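Skusholm Student Robotics Club
Minutes of the February general meeting

Held in the project bay, 4:30 p.m.
Present: 14 members, plus the faculty adviser for the first half.
Apologies: 3, one of them received during the meeting from a member sitting in the hallway finishing a lab report.
Minutes taken by the club secretary.

1. Minutes of the last meeting

Approved with one correction. The phrase "the drivetrain team was on fire" has been changed to "the drivetrain team was doing well," following a question from the building office.

2. Matters arising

The missing hex key set has been found in the toolbox, in the slot marked HEX KEYS. The search is closed. The members who searched the parking lot are thanked.

The vote on club shirts was carried over from last time and has been carried over again. The two sides remain gray and slightly darker gray.

3. Money

The balance will cover the Villholm entry fee and one van, or two vans and no entry fee. The meeting preferred the first arrangement. Members who owe dues were reminded that they owe dues. It was asked whether dues could be paid in snacks. They can't.

The order to Stustex for fingertip pads has gone in again after the first one was sent with the quantity box left blank. Stustex took this to mean zero, and the secretary can't really fault them for it.

4. Wheelchair project

This took up most of the meeting, as it does. For newer members: the task for Villholm is the care-room round, in which the robot has to take a folding wheelchair parked by a bed, open it, and leave it where a person could sit down in it. Points come off for dragging, for dropping, and for going over the time limit, which is 5 minutes. The rule book runs to 29 pages and the hands team has now read all of them, including the page on parking.

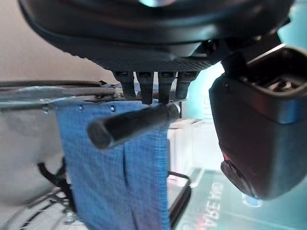 The hands team reported on grasp points. There are two camps. The first wants to go for rigid parts of the chair only, on the grounds that metal stays where you left it. The second wants one hand on the seat fabric and tube together, on the grounds that this is how people do it. The discussion went on for a good while and became a discussion of how people do it. Several members demonstrated on the club's folding chairs, which don't work the same way, and one of which no longer works in any way.

Agreed: both approaches go on the test sheet and each gets the same number of tries. Whichever opens the chair more often goes to Villholm. The losing camp gets to name the branch.

The software team reported that the planner is now willing to use both arms in one motion. Until recently it would move the left arm, think it over, and then move the right arm, by which time the chair had usually formed its own plans. The new version is faster. It's also more confident, and members standing nearby are asked to bear that in mind and keep behind the tape.

The vision team reported trouble with spokes. Thin shiny things in front of other thin shiny things are still being read as one large thing. Matte tape on the wheels was suggested and ruled out, as the rule book (page 12, for anyone keeping score) doesn't allow changes to the chair. Turning down the lights was also suggested. The lights belong to the organizers.

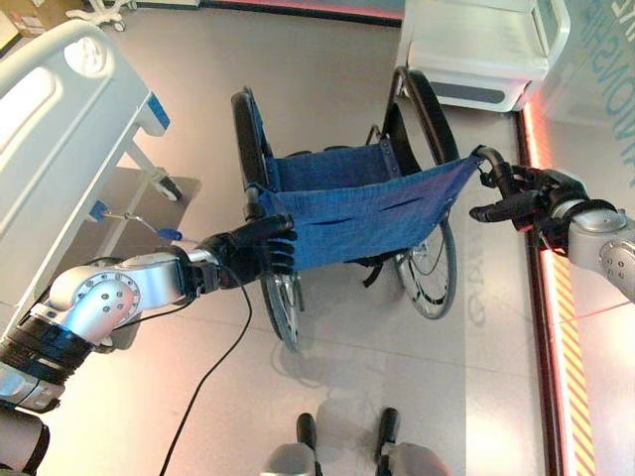
Wheelchair task: one hand on the front corner of the seat, the other on a push handle.

The adviser asked what happens if the chair starts to tip. The hands team said the robot would let go. The adviser asked whether letting go of a tipping chair was the behavior we wanted in a care room. There was a pause, which the secretary has recorded at the adviser's request. The hands team will write a "hold still and wait" routine and bring it to the next meeting.

The adviser also asked who is in charge of the stop button during runs. Four people said they were. From now on it will be one person, written on the whiteboard before each session, and that person may not also be eating.

5. The Samarakoon loan agreement

The Samarakoon lab has agreed to let us keep using the long bench through the spring, on three conditions: that we label our batteries, that we stop labeling their batteries, and that the radio stays off before noon. Accepted. The question of whose coffee maker it is was left alone by general consent.

6. Outreach

The middle school visit went ahead. The demo was planned as a talk with slides followed by a short run of the small line-following robot. The slides were cut after the second one by popular demand. The visitors asked better questions than we did at our own design review, in particular "why doesn't it just go around?", and the line-following team would like it noted that they're looking into this.

We've been asked back. Somebody should learn to give a shorter talk.

7. Travel to Villholm

The van leaves from the loading dock at 6:15 a.m. This time was read out twice and met with silence both times. Packing is the evening before. Every case needs a list taped inside the lid, and the list should match what is in the case. Last year's lists were very nice lists.

Anyone who hasn't turned in the travel form can't get in the van. This includes the driver, who hasn't turned in the travel form.

8. Any other business

A member proposed giving the robot a name before the competition. The chair ruled that this would use up the rest of the evening and moved it to the mailing list, where it is now using up the rest of the week.

The window by the 3D printers doesn't shut. It has been reported. It has been reported before.

9. Actions

Hands team: test sheet for both grasps; hold-still routine.
Software team: log every run, including the embarrassing ones.
Vision team: spokes.
Secretary: chase travel forms, starting with the driver; check that Stustex has a number in the box.
Everyone: dues.

The meeting closed at 6:20 p.m., when the hallway lights went out on their timer and the member with the lab report came in.

Next meeting: same room, same time, first week of next month. Bring your own chair if you were involved in item 4.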